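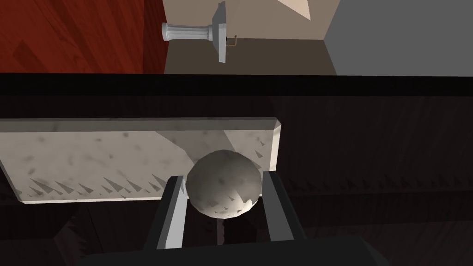
Service Robotics Group – Equipment Planning Page
Bumen Technical Institute

Holding a grey ball between two fingers, in front of the marble slab. Simulation.

Welcome to the gallery of our equipment planning. We are a small group and we do not buy a robot often, so this year we decided to make the plan more slowly and with more people involved. Before we ask for money, we try the tasks in simulation. On this page we show a little of the work and we write what it means for our shopping list.

The page is kept by Danica Popescu. Please write to me if you find a mistake in the numbers or in my English. Last update: 24 July 2020.

What we plan to buy

The plan has four parts: the arms, the grippers, the computer for simulation, and the furniture for the test room. The arms are the most expensive part and everybody wants to speak about them, but in our last purchase it was the small things which were forgotten. We had an arm in January and no proper table to fix it on until the spring. So now the table is in the list from the first day, also the cables, the emergency stop and the transport case.

For the arms we have quotations from two suppliers, Vorel and Siltia. Both quotations are valid until the end of the budget period. The Vorel offer is for a pair of arms on one body, with the training for two persons included. The Siltia offer is for one arm now and the possibility to add the second arm later at the same price. Kadir Kılıçarslan prefers the pair. Reshma Mkhize prefers to begin with one arm and to put the difference into grippers and spare parts. They have both written one page with their reasons, and the pages are in the folder of the group.

About the grippers

We look for a parallel gripper with two fingers, with fingertips that we can change by ourselves. Many of our objects are simple shapes: balls, blocks, small boxes, cups. A ball is a good test, as flat fingers touch it only in a small area. In simulation we can change the friction with one number and look at what happens. With the real gripper we will need to buy rubber pads, and the pads become old. We calculate 40 pads for the first year, which can be too much, but they are cheap and the delivery is slow.

The important questions for the supplier are these:

How wide does the gripper open, measured between the pads and not between the metal parts?
Can we read the force from the gripper, or only the position?
What does one spare finger cost, and how long do we wait for it?
Does the gripper fit on the arm of the other supplier, and who pays for the adapter plate?

Siltia answered all four. Vorel answered the first and the last, and we wait for the rest. For the adapter plate we should count 300 dollars, also if we hope not to need it.

About the rooms

The test room is the part of the budget which changes the most. A robot for the home must work near doors, sofas, pictures on the wall and polished floors. In the simulation we have such a room already, and to move a sofa in it costs nothing. In our building we have one room with a concrete floor and a door which belongs to the fire safety, so we are not allowed to leave it open. We therefore plan for a free-standing door in its own frame, with a real handle or knob, which the workshop can build. The workshop asks for 200 dollars for the material. The work is free for us if we can wait until they have a quiet week.

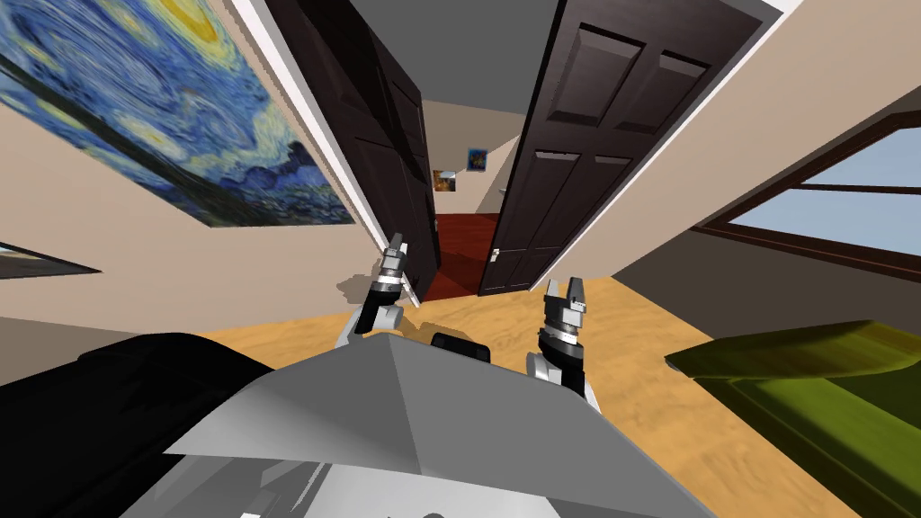
Both grippers forward, with the two brown doors and the corridor behind them. Simulation.

The doors are the reason why the discussion about one arm or two arms is not finished. Kadir writes that opening a door and carrying something through it is a task for two hands, and that we will regret it if we save money at this point. Reshma writes that a single arm can also push a door, and that most of our student projects in the next two years take place on a table. I think both are right, and the decision depends on which projects we promise in the application.

There is also the question of the width. Before we order anything on a wide body, somebody must measure all the doors between the loading area and the lab, including the lift. Please do it with a measuring tape and not from the building plan. The plan shows the opening in the wall, and the door leaf and the hinges take some centimetres from it.

About the computer

The simulation computer is now shared with the course of Naledi Visser, and from September the course needs it during the day. We ask for one new workstation from Čierny. The model is not the strongest they sell. We can render our rooms on it in good quality, and for long training we can still use the computing centre at night. In the offer there are 4 years of warranty with repair in our building. I would keep this even if we are asked to make the total smaller, as the old computer was away for repair two times and the students lost much work.

The simulation software has no licence cost for us at the moment. I put a small amount in the table for room models and object models, in case we want to buy some which we cannot make ourselves.

What comes next

Soledad Oyelaran from the finance office will check our table in the first half of August. She asked us to separate the equipment from the consumables, so the pads, the tape and the test objects move to a second sheet. Please send her no single quotations by e-mail. Give them to me and I will put them together.

Still missing are the second answer from Vorel, the door measurements, and the delivery address for the workstation. If your project needs an object or a piece of furniture that is not in the plan, write me the name of it, the size and the approximate price. New pictures will be added to this page when the room has changed.

Back to: Service Robotics Group, Equipment, Contact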